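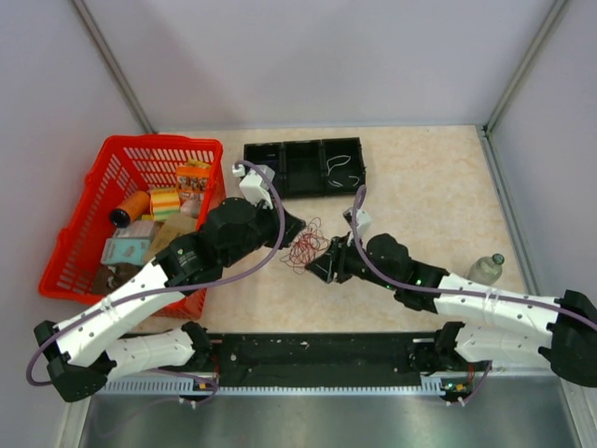 Cable Drop-Off Returns to Sorthorpe in August

Sorthorpe residents with a drawer full of old cords will have a place to take them again this August. The Zeltcombe repair shop is bringing back its cable drop-off, which ran for the first time last year and took in 2,000 cables before it closed.

The drop-off will be open from 10 in the morning until 8 in the evening at the shop's front counter. There is no charge, and people do not need to sign up ahead of time.

Cords are sorted on a tabletop before they go anywhere else. A black tray with three compartments is used for the ones worth keeping, and a white cable was curled up in the right-hand compartment with the other two still to fill. A tangle of thin red wire lay on the table in front of it. Loose wire like that goes to Skirach, a scrap metal dealer on the east side of town, which pays by weight.

"People bring us a shopping bag and say it's all junk," said Vilgot Bråten, who manages the shop. "We go through it anyway. Usually there's a good charging cable in there, and somebody in town needs one."

Working cables are tested, coiled and put on a shelf near the door, where anyone can take them for free. Last year the shelf was emptied several times a week. Phone and laptop chargers went first. Printer cables were slower to move, and Bråten said the shop still has a box of them from last summer.

The shop will accept power cords, chargers, extension cords, headphones, network cable and loose wire. It can't take batteries, light bulbs, or anything with a screen. Those should go to the county transfer station, which has separate bins for them.

Bråten asked that people take a few minutes to separate their cords from other household goods before coming in. Small packages tend to get swept up with the cords when a closet or a kitchen drawer is cleared out, he said, and they have to be picked out by hand. The red plastic mesh basket on the left side of the sorting table was holding packaged goods, among them an orange container with a dark lid, a yellow and green striped package, and a couple of boxes in pale pink and light teal.

Anything left behind by mistake is kept at the counter for 14 days. Unopened food that goes unclaimed and is still in date is passed on to the Cheema Street pantry -- last year that came to several full bags.

There are a few other requests. Cords should be dry. Tape and twist ties can stay on, but long extension cords should be coiled so they don't catch on everything else in the bag. Chargers that belong to a particular device are more useful with a label, even if it's only a scrap of paper with the name of the device written on it.

Parking is available behind the building, with the entrance off Cheema Street. Residents who can't get to the shop can leave a bag with the front desk at the Sorthorpe library during regular library hours, and the shop will pick it up.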